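Fruit-print oilcloth

Fruit-print oilcloth is a glossy, wipe-clean table covering decorated with repeating pictures of fruit, leaves and blossoms. It is one of the most cheerful and stubbornly popular kinds of kitchen textile, and it is used on everyday tables for eating, sorting produce and all sorts of small jobs. Strawberries, apples, cherries and lemons are the usual motifs, often two kinds to a design.

Name and material

The word "oilcloth" originally meant linen or cotton canvas coated with boiled linseed oil, which dried to a tough, water-resistant skin. Most cloth sold under the name today has a vinyl coating over a woven or felt-like backing, though the old name has happily stuck. The shine comes from the top layer, and it is a large part of the charm: on a bright day a good glossy cloth can light up a whole corner of a kitchen.

Pattern

A strawberry-and-apple design normally has a white or very pale ground, so that the red and green can do their work. Whole fruit alternates with cut fruit, and flowers and leaves fill the gaps. The fruit is commonly drawn close to life size or larger, which leads to a delightful effect when real food is put down next to it.

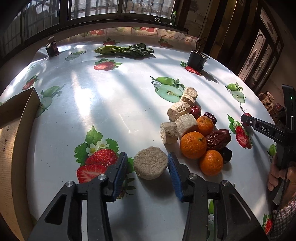 Oranges and red dates on a round table with a strawberry and green apple print.

Collectors speak of a "busy" print when the motifs nearly touch and an "open" print when plenty of ground shows between them. Open prints are kinder to a crowded table, and small things such as dates are easier to spot on them. The Isaksson pattern book, a favorite among collectors, lists 534 table designs, of which 78 show fruit. Teodor Ljungberg, who indexed the book, sorted the fruit designs by whether the fruit is shown whole, halved or both – a wonderfully simple system that is still in use.

Everyday use

Round tables are covered either with a cut circle or with a square piece whose corners hang free. Some owners trim the cloth to leave a wooden edge showing. Widths of some 60 inches are common for family tables, and wider ones usually need a seam.

The smooth surface suits fruit and greens very well. Leafy vegetables can be laid straight on it and the table wiped afterward. A shallow cardboard tray is handy for anything that rolls, like a cherry tomato.

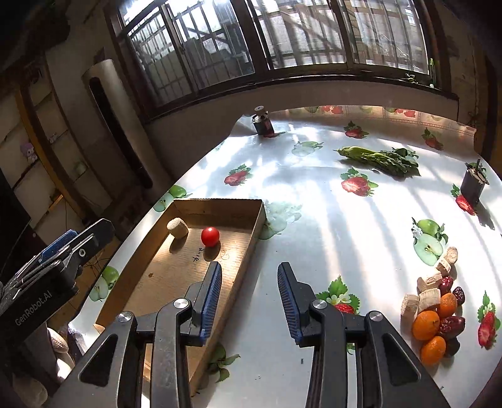 Page last changed: 8 Sep 2025

Care

Wipe with a soft cloth and lukewarm soapy water, then dry. Scouring powder dulls the gloss for good. Hot pans need a trivet, and berry juice and ballpoint ink should be dealt with quickly. Store the cloth rolled, print side out – folds can turn into cracks, especially in a cold cupboard.

Related designs

The Osix range pairs cherries with blue checks. Amance prints are paler, with more blossom than fruit.

Local notes
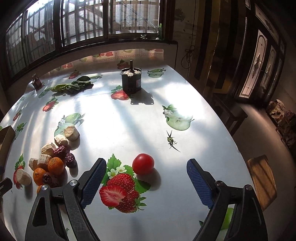 Durkau, August

Strawberry prints are still the first choice at the Durkau summer market, where 2 stalls sell cloth by the yard. The best ones reward a close look: seeds picked out in a pale color, a pink and white center in the halved berry, a spiky green cap on a whole one. Set a ripe tomato down beside a berry like that and the reds play off each other beautifully. Buyers at the market are invited to unroll a full repeat before the cloth is cut, so they can see where the apples fall.

See also: Table linen; Vinyl-coated fabric; Kitchen textiles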